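The case for the hard pencil case

Soft pouches have taken over the desk. I think a plastic box with a lid does the job better, and it costs less.
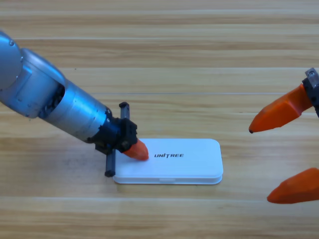 Diane Doucette
Comment
4/2/23

I bought my last soft pencil case in Drutavthorpe, from Tudose, the stationer's opposite the bus station. It was a Tudevano, the one with the long zip and the mesh pocket, and I liked it in the shop. By the end of the month I had stopped using it. I didn't make a decision. The pens ended up in a mug, the rubber went in a drawer, and the pouch went under some post and stayed there.

My complaint about the soft pencil case is a simple one. You can't see into it. You unzip it, pull the sides apart with one hand and feel about with the other, and what you get is whatever is on top. If you want the thing at the bottom you have to tip the lot out, and once you have tipped the lot out you may as well have kept it all on the desk. The mesh pocket is supposed to help with this. In mine it held a flat pencil sharpener that shed its contents through the mesh.

A hard case with a hinged lid is a tray you can close. Open it and everything in it is on show, lying down, in the place where you left it. The marker is in the long section and the small stuff is in the short sections. You look, you take what you want, and you put it back in the only gap it fits. I can't think of much else that a pencil case has to do.

People say that hard cases are for small children, and I understand where that comes from. I had one at infant school and so did everyone at my table. Then at secondary school we all changed over to soft ones in the same September, and I don't remember anyone giving a reason. It was what older pupils had. I think a lot of adults are still carrying a pouch because of something they decided when they were eleven.

The second objection is noise. A hard case rattles in a bag and it clatters if you drop it. I accept this completely. Evaristo Villa taught maths at the school in Ruramthorpe while I was in the office there, and he hated hard cases for the sound of them going off the edge of a desk during a test. He would ask the class to put them on the floor before he gave out the papers. When I told him I was writing this he said I should be made to sit at the back of a room full of them. I have some sympathy, but I work at a kitchen table now and the only person I can disturb is me.

The rattle also has a cause that can be dealt with. A case rattles when the things in it have room to slide. A marker in a compartment close to its own length hardly moves. Three short pencils in the same compartment will roll from end to end every time you take a step. So the answer is to buy the case after you know what is going in it, and most people do it the other way round. They buy the case because they like the look of it, then they fill it up with whatever is lying about.

Which brings me to size. The soft pouch has one real advantage over the box, and it is that it stretches. You can always get another pen in. I used to think this was a point in its favour, and now I think it is the main thing wrong with it. When I emptied mine I found pens from a hotel, from a building society and from a conference I can't remember going to. Most of them had dried up. I had been carrying them to and from work for years, and each time I wanted a pen I had been sorting through them to get to one of the 2 that worked.

A box won't let you do that. When it's full the lid doesn't shut, and a lid that doesn't shut is annoying enough that you take something out. I don't have to be a tidy person for this to work on me, and I'm not one. My kitchen drawers are a disgrace. The box is tidy because it has to be. 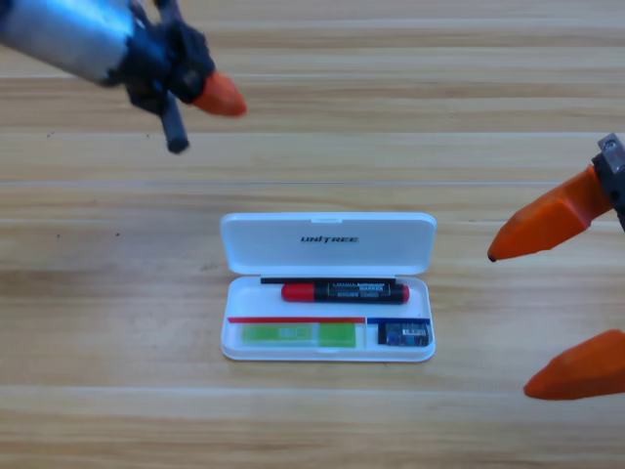
What should go in a small hard case?

One marker or pen in the long compartment, one pencil if there is space next to it, and a rubber and a sharpener in the short ones. Leave anything you haven't used in the past month at home.

That may sound mean to anyone who draws, and I should say that I'm talking about people who write lists, mark things, fill in forms and label boxes. If you paint or do lettering you need a roll or a proper tin and you will know far more about it than I do. The rest of us need very little. I kept a note for a fortnight of what I picked up at my table, and nearly all of it was one black pen. The marker came out for parcels. I sharpened a pencil once.

I also want to say something for the divider. The cheapest hard cases leave it out, and you get a plain box with everything loose inside it, so that you have all the noise of the hard case and all the rummaging of the soft one. I would sooner have a pouch than that. The walls inside the tray are what you are paying for. They needn't be clever. One long space for long things and a couple of short ones for short things covers it, and I would avoid any case that has little loops or clips moulded into it for particular pens. They are always the wrong width, and they snap.

Removable dividers are a nuisance too, in my experience. You take one out to fit something in, it goes in a drawer, and from then on you have the plain box again.

Then there is the lid. I feel more strongly about this than I expected to when I started. A lid ought to open right back and lie on the table. Some cases stop at the upright, and you end up with a little wall standing behind your pens that catches your sleeve and shuts itself when you knock it. One that goes all the way over gives you a second surface. I put my rubber and the cap of my pen in it while I'm working, and they don't roll on to the floor. It takes up twice the table, of course. If you work on a very small desk, or on a train, that is a fair reason to want something else.

Hinges do go. On a plastic case the hinge is usually the first part to fail, and people bring this up as if a zip lasted for ever. My Tudevano would have failed at the zip, from the way it was catching by the second week. When a zip breaks, the pouch is rubbish. When a hinge breaks, you have a tray and a lid, and an elastic band round the middle will keep it in service for a good while. I had a case at Ruramthorpe that lived like that on the office counter and it was still there when I left.

Cleaning is the last practical matter. Ink gets into cloth and doesn't come out again, and pencil dust turns the lining of any pouch grey. I have washed one in the machine and I don't recommend it. A plastic box can be emptied, wiped with a damp cloth and dried on a tea towel. Permanent marker on white plastic is harder to shift, I admit, and if you are careless with caps you may want a darker box. 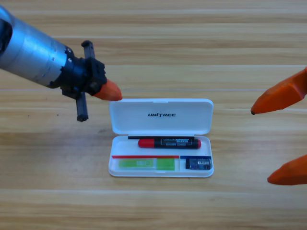

On price there isn't much of an argument. The pouch I bought at Tudose was £10, and the plain plastic case I replaced it with was £2 from the basket by the till. I know there are dear hard cases and cheap pouches, and someone will write in to tell me so. But at the bottom end of each, where most of us do our shopping for this sort of thing, I would back the £2 box to be in one piece after a year's use. A cheap pouch is thin cloth and a poor zip. A cheap box is still a box.

I would also like to see shops display them open. At Tudose the hard cases are stacked shut, so all you can compare is the lids, and the lids are where the printing goes. The part that matters is inside. I stood there opening one after another until the assistant came over to ask if I was looking for something in particular. I said I was looking for one long compartment and some short ones, and she told me most people asked for a colour.

My own habits are still not perfect. The mug is back on the windowsill and it has scissors in it, and a ruler that is too long for any case I've seen, and I haven't found anywhere better to put either. But my pen is in the box, and so is the pencil, and I can pick up the whole thing and move it when someone wants to lay the table for tea. Evaristo, who has read this, says he is keeping his pouch. His is leather, it was a leaving present, and he has agreed to look and see what is at the bottom of it.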